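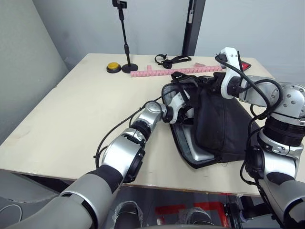 Two robot arms at a table, one gripper in the open mouth of a black fabric bag and the other holding the top.

Popular Music and Its Formats
Handout 8: Heavy guitar tone and the slow tempo

Module tutor: Rosalind Kasprzak
Seminar leader: Tuấn Huỳnh

Read this before the seminar and bring it with you. The listening list is at the end.

1. What we mean by slow

Most rock songs sit somewhere between 100 and 140 beats per minute. Doom and its close relatives often drop to 50 or lower. At that speed the listener stops hearing a steady pulse and starts hearing single events: a chord, its decay, the next chord. The drummer has a lot of space to fill and has to decide how much of it to leave alone.

Be careful when you work out a tempo by tapping along. Many slow songs can be counted in two ways. If you tap the hi-hat you may get twice the figure you would get from the snare. In your written work, say which part you counted.

2. Tuning

Standard tuning puts the lowest guitar string at E. Bands in this style commonly tune down to D, C or B, either dropping only the lowest string or moving all six by the same interval. Heavier strings are normally fitted, as ordinary ones go slack and wander in pitch when struck hard.

Lower tuning changes the chords as well as the pitch. With the bottom string dropped by a tone, a power chord can be played with one finger across three strings, so riffs tend to move in parallel up and down the neck. Listen for this in the first song on the list.

3. Distortion and fuzz

Overdrive, distortion and fuzz all clip the signal. Overdrive clips gently and keeps much of the player's touch. Fuzz clips so hard that the wave comes close to square, which adds many upper harmonics and long sustain. Under fuzz, a full major or minor chord turns muddy because the harmonics of the third clash with those of the root. This is one reason for the large number of bare fifths in the style.

Bass players often use fuzz too, and then the two instruments compete in the low mids. Sakda Petchrat's mix notes for the Clallance album (in the reading pack) deal with this. He splits the bass into a clean low part and a fuzzed upper part and sets them separately. The guitars are cut below the point where the clean bass stops. Read pages 2 to 8 — the rest is about drum microphones and can wait.

4. Melody over a heavy backing

Students often say that slow, heavy music has no tunes. Compare the two Rolter songs. In the first the voice follows the riff note for note. In the second the singer, Orathai Kongkaew, holds long notes across the chord changes, so the same pitch is the root of one chord and the fifth of the next. The guitar part is very nearly the same in both. Write down which you remember better an hour later.

5. Side lengths and running order

An LP side holds 15 to 22 minutes comfortably. Longer sides have to be cut more quietly, and bass takes up groove width, so music with a lot of low end suffers first. Bands with long songs plan around this, and you will find records with only two tracks on the second side.

Listening list
Clallance, side one, complete
Rolter, tracks 2 and 8
Trultimcombe live recording, first 15 minutes

Task

Choose one song from the list. In no more than one page, give the tempo (and how you counted it), the tuning as far as you can tell, and a short account of how the voice and guitar relate. A chart of the sections is welcome but won't be marked separately. Pichit Nakpan has the listening room key if you need speakers. Laptop speakers will not reproduce the bass, so please use headphones at least.

Hand in to Tuấn by 07/10/2025.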